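브레섹 주민 의류교환회 운영모임 회의록

때: 10월, 저녁 7시
곳: 공동주택 1층 모임방
참석: 6명 (사회 킬리안 슈퇴클리, 기록 자라스 페이)
불참: 2명, 사전 연락 있음

1. 지난 회의록 확인

자라스 페이가 지난 회의록을 읽음. "봄 교환회는 성공적이었다"는 문장에 대해 슈퇴클리가 무엇을 기준으로 성공이라 하는지 물음. 페이는 분위기가 좋았다고 답함. 슈퇴클리는 분위기는 기록할 근거가 못 된다고 보았고, 다른 참석자 한 명도 같은 의견. 해당 문장을 "봄 교환회가 열렸다"로 고치고 나머지는 그대로 승인함.

2. 봄 교환회 결과

접수된 옷은 37점, 새 주인을 찾은 옷은 19점. 남은 옷은 전부 지룸 창고로 옮겼고 아직 거기 있음. 페이는 절반 넘게 나갔으니 나쁘지 않다고 평가함. 슈퇴클리는 나간 옷 가운데 몇 점이 실제로 입히고 있는지 아무도 확인하지 않았다고 지적함. 남의 옷장에서 우리 옷장으로 자리만 옮긴 것이라면 버려지는 옷을 줄였다고 말할 수 없다는 취지. 확인할 방법이 있느냐는 질문이 나왔으나 뚜렷한 답은 없었음. 설문은 작년에 해 봤고 회신이 4건이었음.

가져간 사람에게 겨울이 끝날 때 한 번만 전화로 물어보자는 제안이 나옴. 전화를 누가 걸 것인지 정하지 못해 보류.

3. 겨울 외투 교환회를 따로 열 것인가

페이가 안건을 설명함. 외투는 부피가 크고 값이 나가서 교환 효과가 크고, 아이들은 해마다 치수가 바뀌니 수요도 있을 것이라는 주장. 건물 게시판에 미리 알리면 참가자가 늘 것으로 봄.

슈퇴클리는 수요가 "있을 것"이라는 말을 세 해째 듣고 있다고 함. 외투는 한 번 사면 오래 입는 물건이고, 내놓는 사람은 대개 낡아서 내놓는데 낡은 외투를 누가 가져가겠느냐는 의견. 지난번 남은 옷에도 겉옷이 제일 많았다고 덧붙임. 페이는 그 겉옷 대부분이 여름 직전에 나왔으니 시기 문제라고 반박함. 이 점은 슈퇴클리도 일부 인정.

누빔 옷을 받을지에 대해서도 말이 길어짐. 세탁 표시가 지워진 누빔 옷은 집에서 빨았다가 속이 뭉치는 일이 있어, 받는 쪽이 손해를 본다는 것. 반대로 누빔 옷을 빼면 겨울 교환회에 남는 것이 모직 코트뿐이라는 의견도 나옴. 표결 없이, 세탁 표시를 읽을 수 있는 옷만 받기로 정리함. 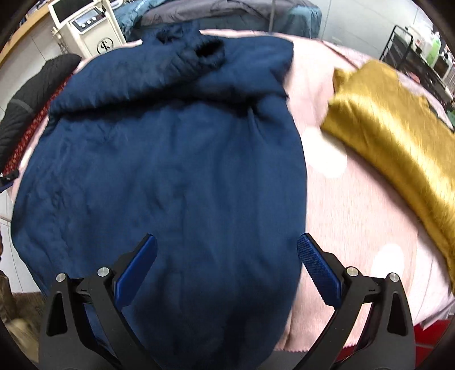

자료 1. 남색 누빔 재킷, 분홍 담요 위에 펼친 모습.

펼쳐 놓고 보는 접수 방식은 모두 찬성. 다만 탁자를 더 빌려야 하는데 톨룸 회관에서 지난번에 요구한 대여료가 과하다는 불만이 있었음. 회관 쪽에 다시 물어보되, 값이 그대로면 탁자 없이 바닥에 깔개를 펴기로 함. 허리가 아픈 사람은 어떻게 하느냐는 질문에는 의자를 가져오라는 것 외에 대안이 나오지 않음.

4. 접수 기준

현재 기준은 "깨끗하고 입을 만한 옷". 슈퇴클리는 이 문구로 걸러진 옷이 한 점도 없다며 기준이라 부르기 어렵다고 말함. 자기 옷이 입을 만하지 않다고 생각하는 사람은 애초에 들고 오지 않는다는 것.

페이가 점검표 초안을 돌림. 항목은 지퍼와 단추, 주머니 안쪽, 소매 끝, 겉감의 보풀과 먼지, 냄새. 냄새 항목은 사람마다 판단이 달라 다툼이 생긴다는 우려가 있어 접수자 두 명이 같이 보기로 함. 주머니 항목은 이견 없이 통과. 봄에 주머니에서 열쇠가 나와 주인을 찾느라 애를 먹은 일이 다시 언급됨.

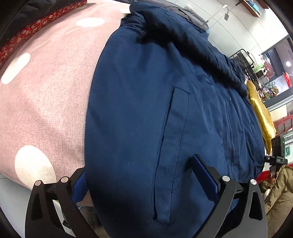 자료 2. 남색 재킷의 주머니 부분. 겉감에 밝은색 먼지가 조금 붙어 있음.

먼지 정도로 돌려보내는 것은 지나치다는 의견이 다수. 접수대에 옷솔을 두고 가져온 사람이 직접 털게 하기로 함. 슈퇴클리는 옷솔도 봄에 샀다가 없어졌다고 말함. 이번에는 끈으로 묶어 두기로 함.

5. 해너헌 수선점 제휴

해너헌 쪽에서 교환회 당일 수선 할인권을 나눠 주고 싶다는 연락이 왔음. 페이는 찬성. 슈퇴클리는 할인권에 적힌 최소 금액이 웬만한 지퍼 수선비보다 높으니 할인이라기보다 광고라고 봄. 최소 금액을 없앨 수 있는지 먼저 묻고, 안 된다고 하면 받지 않기로 합의. 페이가 연락 담당.

6. 남은 옷 처리

지룸 창고의 옷은 겨울 교환회에 한 번 더 내놓음. 그래도 남으면 기부 상자에 넣자는 의견과, 상자에 넣은 옷이 어디로 가는지 우리가 모르지 않느냐는 의견이 맞섬. 슈퇴클리는 내놓은 사람에게 되돌려 주는 방안을 제시함. 이름을 적어 두지 않아 이번 옷에는 적용할 수 없음. 다음부터는 접수할 때 반환을 원하는지 적게 함.

결정 사항
겨울 외투 교환회는 시험 삼아 한 번만 연다. 찬성 4, 반대 1, 기권 1.
나간 옷과 남은 옷을 종류별로 적는다. 담당 슈퇴클리.
점검표 최종본과 게시판 안내문은 페이가 작성한다. 안내문에 "성공적인"이라는 말은 쓰지 않는다.
톨룸 회관 대여료 문의 담당은 정하지 못함. 다음 회의로 넘김.

저녁 8시 40분에 마침.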